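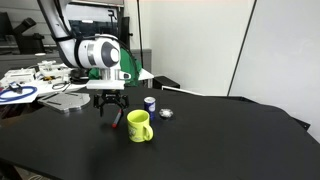

Is a gripper with a known finger fault still worth buying?

For light tabletop work, I'd say so, provided you fit the revised screws and check them on a schedule.

Bresa G2 two-finger gripper: six months in, one bad afternoon, still a fan
By Aicha Erraji
2023-02-18

Print this review | E-mail this review

I'll start with the bad afternoon, because it's the reason most of you will be reading. In August we were running a pick-and-place routine overnight and through the next day, the usual thing: pen, mug, can, put them down, pick them up again. Somewhere past cycle 300 the left fingertip let go of the linkage. It didn't fly across the room. It just hung there by one screw, and the controller carried on as if everything was fine, closed on a mug with one good finger and one floppy one, and pushed the mug straight off the table.

So we lost a mug. If Hye-jin Gil had been leaning in to reset the parts, as we all used to do without thinking, it could have been a good deal worse than a mug.

What went wrong

The fingertips on the G2 are held by two small screws each, and on our unit neither one had any threadlocker on it. Every time the gripper closes on something hard you get a little knock through the linkage, and after enough knocks the screws walk out. I took the other finger apart the same evening and found the upper screw a full turn loose. You couldn't see it from outside. You could feel it if you wiggled the tip, which I now do every morning with my coffee in the other hand (power off, please!).

The part that bothers me more is the software. The gripper reports finger position from the motor, not from the fingertips, so a missing tip looks exactly like a good grasp to the controller. There's a grip force reading too, but the default alarm limits are so wide that ours never tripped. I've narrowed them since, and with the tighter limits I've had two false stops and one real catch. I'll take that trade any day.

What Bresa did

I wrote to their support line expecting a form letter, and got a phone call from Waltraud Brandes, who had me describe the screws, asked for the serial number and sent a kit out. It had longer screws with a dry locking patch already on them, new tips and a one-page sheet with the torque setting. Delivery took 11 days, which felt long with a dead gripper on the arm, but it was free and the instructions were clear. Swapping everything took me under an hour, and most of that was me hunting for the small hex driver.

I do wish they'd put a notice on the product page. As of this writing you only find out about the kit by asking for it, and that isn't good enough for a part that can come off while the arm is moving.

Since the fix

It's been great, really great. I've been checking the screws every 96 hours of run time and they haven't moved. The G2 is still the nicest gripper I've worked with at this size. It's gentle! It'll hold a marker at an angle without spinning it, and it'll close on a glazed mug without that awful skating sound our old Pleter used to make. The open finger shape means you can see past the tips when you're teaching a position, and I'd forgotten how much time I used to spend crouching with a flashlight.

The things it doesn't do so well: thin flat stuff defeats it (foil, lids, anything that sits flush), and the cable needs more attention than the manual gives it. Leave yourself a generous loop at the wrist and turn the last joint through its whole range by hand before you run anything. So-yul Oh strapped ours too tight the first time and we had a dropped connection that took 16 restarts to track down. That one's on us, but a drawing in the manual would have saved the day.

If you buy one

Ask for the screw kit when you order. Bring the force limits down before the first run, and set the fault response to a full stop; out of the box it only logs a warning. Keep hands out of the work area until the arm is stopped and held, even for a quick reset. We had gotten lazy about that, and Ju-won Noh has since put the reset button far enough from the table that you can't press it and reach in together. Annoying for a week. Now I don't notice it.

Four stars out of five. It would have been four and a half with locked screws from the factory, and I'd buy it again tomorrow.

Print this review | E-mail this review

Recent reviews
Yoo cable clips: cheap and surprisingly good
Flernimico wrist adapter, second look
Pleter parallel gripper: time to retire it?
Bench emergency stops compared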